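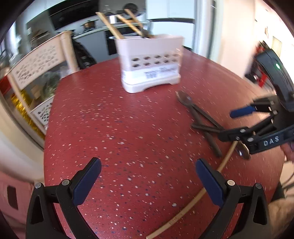
Preguntas frecuentes sobre el servicio de utensilios de mesa

Última actualización: 3 de abril de 2022

La presente página reúne las consultas que los usuarios de los comedores Amissah dirigen con mayor frecuencia al servicio de atención. Las respuestas se aplican a las salas Kirnow y Pretum, salvo indicación expresa en contrario.

¿Dónde se encuentran los palillos y los demás utensilios?

En el portautensilios blanco de plástico situado sobre cada mesa redonda de color rojo. Los palillos de madera se colocan de pie, junto con los utensilios de mango oscuro. Las pinzas de servicio se entregan con los platos compartidos y pueden dejarse sobre la mesa durante la comida.

¿Cuántos utensilios corresponden a cada mesa?

La dotación se ajusta al número de comensales registrado en la reserva. Si el portautensilios contiene menos piezas de las necesarias, puede solicitarse la reposición en el mostrador de entrada. Se ruega no tomar piezas de otras mesas, aunque estén libres.

¿Qué debe hacerse con un palillo que ha quedado sobre la mesa?

Si el palillo no se ha utilizado y ha permanecido en todo momento sobre la mesa, puede volver al portautensilios. Si se ha utilizado, o si existe alguna duda, debe depositarse en la bandeja de lavado. Los palillos caídos al suelo se entregan siempre al personal.

¿Los palillos son de un solo uso?

No. Los palillos de madera de ambas salas se lavan a mano, se secan en posición vertical y se revisan antes de volver al servicio. Se retiran los que presentan astillas, grietas o deformaciones. El desgaste de las marcas impresas no es motivo de retirada.

¿Puede introducirse el portautensilios en el lavavajillas?

Sí, una vez vacío y en la bandeja superior. Los orificios ovalados del frente favorecen la ventilación, pero no sustituyen el secado: el recipiente debe escurrirse boca abajo antes de llenarlo de nuevo. La etiqueta frontal no debe frotarse con estropajo.

¿Dónde se guardan las pinzas metálicas?

En el cajón de servicio, separadas de los palillos. No se recomienda colocarlas en el portautensilios — su peso puede volcarlo cuando contiene pocas piezas.

¿Cómo se limpia el tablero de la mesa?

Con un paño húmedo y jabón neutro, desde el centro hacia el borde. El moteado blanco, rosa y azul oscuro forma parte del acabado y no debe tratarse como una mancha. Quedan excluidos los productos abrasivos y la lejía sin diluir.

¿Es posible comprar un portautensilios como los del comedor?

El comedor no vende su material. Las solicitudes de recipientes de repuesto para otros centros de Amissah se tramitan a través del almacén Plestix, con un pedido mínimo de 50 unidades. El inventario completo se revisa cada año en enero.

¿Puedo utilizar mis propios palillos?

Sí. Los utensilios personales deben mantenerse fuera del portautensilios común y llevarse consigo al terminar. El comedor no se hace responsable de los que se entreguen por error con la vajilla de la sala.

¿A quién se comunica un utensilio deteriorado?

Al personal de sala, indicando el número de la mesa. Fuera del horario de apertura, puede dejarse una nota en el buzón de la sala correspondiente. Las incidencias se atienden en un plazo de 2 días laborables.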